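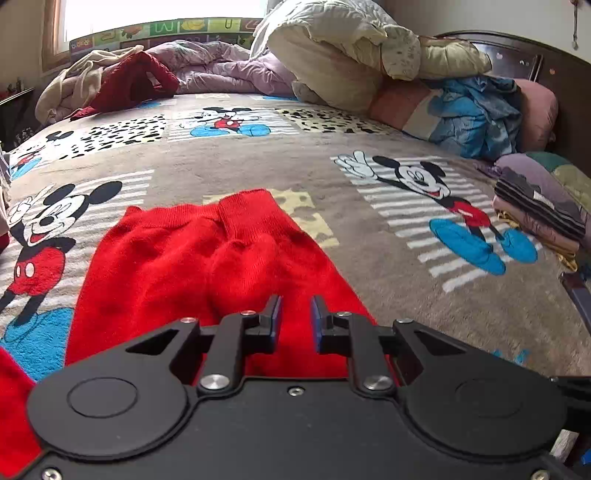
4. Folding knitwear

Clear a flat space first. A bed with a blanket on it will do, or a clean mat on the floor.

4.1 Knit trousers

1. Lay them flat with the legs towards you and the waistband away from you.
2. Fold one leg over the other and smooth out the ribbing.
3. Fold in half from the cuffs, then once more.

4.2 Jumpers

1. Spread the jumper out and hold it by opposite edges. Pull gently -- fine knits lose their shape if tugged.

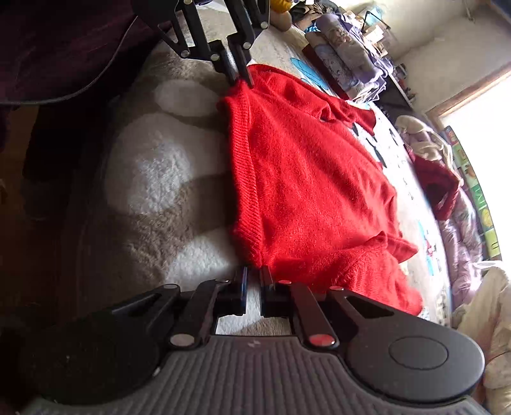
2. Straighten the hem and neckline, and turn out any sleeve that has doubled over.
3. Fold both sleeves across the back, then bring the hem up to the shoulders.

Note: Keep each stack under about 15 items. Put the Atinga divider between tops and bottoms.

Caution: Do not hang heavy knits on the Atinga rail. Put them on the lower shelf, thickest at the bottom.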